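Cable sorting on two arms: progress report for October

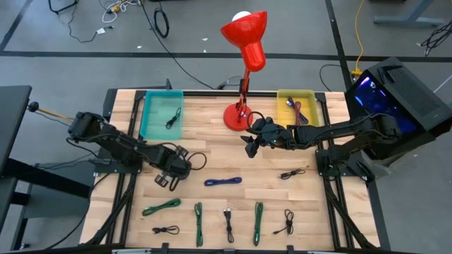 The Arnel table with a sort under way, teal bin on the left and yellow on the right.

Hello again, and thanks for being patient with me, I know this one was meant to reach you on Friday. It's been a busy month and most of it has gone on the planner, so I'll start there and get to the spending and the moans later on.

Where we'd got to last time: each arm could pick up a bundled cable by itself and drop it in a bin, as long as the other arm stayed parked. Fine for a first stage, but you're paying for two arms! So the October job was to get them both working at once without them fighting over the middle of the table.

The old planner (Vikeck, the one I wrote in the spring) treated the arms as two separate problems and stuck a lock on the shared space. Whoever got the lock went in, the other one waited. It was safe and it was painfully slow. The new version plans for both arms together over a short window, works out who can get to which cable first, and then nudges the timing so the paths don't cross at the same moment. If it can't find a joint plan in time it falls back to the lock, so the worst case is simply last month's behaviour.

I ran 315 picks with the new planner over the month. The fallback kicked in on 33 of them, and nearly all of those were cables lying close to the middle, where either arm could sensibly go. I'd like that number lower. I've got a half-finished change that lets one arm give up a cable and take a different one instead of sulking at the edge, and it looks good in simulation, but I haven't let it loose on the real table yet and I don't want to claim it until I have.

No arm-to-arm contact in any of those runs. Two emergency stops, both me being jumpy with the button.

Perception. This is the bit that's been harder than I told you it would be, sorry. Cables are horrible things to look at if you're a computer. Qiu, our segmentation module, is good on the blue and green bundles and was good on them from the first week. Black is another matter. A black cable with a black gripper hovering over it gives you one big dark blob, and for a while Qiu was cheerfully proposing grasps on the arm's own fingers (I did laugh, and then I spent two days on it).

What fixed most of it was dull. We already know where the arms are from the joint readings, so I now draw both of them into a mask, wiring and all, with a bit of padding, and Qiu isn't allowed to look inside it. The padding matters as the cables running along the arms flop about and don't follow the model. The cost is that a cable underneath an arm goes missing from the list until the arm moves off. I've made the tracker remember it for 40 frames before it's dropped, and that seems to be a decent compromise.

The other thing I've added is clutter. The early tests had only cables and bins on the table, and you quite rightly asked in the last review what would happen with something else in the way. So there's now a red desk lamp standing between the bins, and it's a proper nuisance - thin stem, wide shade, shiny all over. The depth readings on the stem come and go, so the collision map used to think the shade was floating in mid-air with a nice gap to reach through underneath. I've changed the map so anything floating gets filled in down to the table. It's crude and it wastes some room, but I'd sooner waste room than knock a lamp over.

Grasping. Picking up a bundle by its tied middle works well. Picking one up by a loop doesn't, as the loop gives and the rest swings, and then the drop point is anyone's guess. The grasp scorer now prefers the tie wherever it can see one. It still gets muddled when two bundles cross each other, and it'll go for the join as if they were one fat cable. In the bins that doesn't matter much. On the table it does, and that's on the list for next month.

Tooling, quickly. Every run now gets saved by Clelex with the plan, the masks and the joint readings lined up on one clock, and you can scrub through it in a browser. I should have done this at the start! I found a 16 millisecond delay between the left and right arm readings within an hour of switching it on, and it had probably been upsetting the timing since summer. It's corrected in software now. If you'd like a login to have a poke round, let me know.

Money and time. I'm inside the budget for the month. Nothing bought on the hardware side apart from replacement finger pads and a few odds and ends, and the rest has been my hours. I'm a week behind on the plan overall, all of it down to the black cable business, and I think I can get that back by pushing the written operator guide later. Please shout if the guide matters more to you than I've assumed.

Next month:

Get the swap-a-cable change onto the real table and see what it does to the fallback count.
Teach the scorer to tell crossed bundles apart.
Try the lamp in different spots, including right up against a bin.
Long unattended-style runs (with me sitting there anyway).

One question for you before then. The sorting rule is still a little settings file that I edit by hand, and I could either leave it like that or build a simple page where your people pick which cable goes in which bin. The page is three or four days' work. I'm happy either way, but I'd need to know before I start on the long runs.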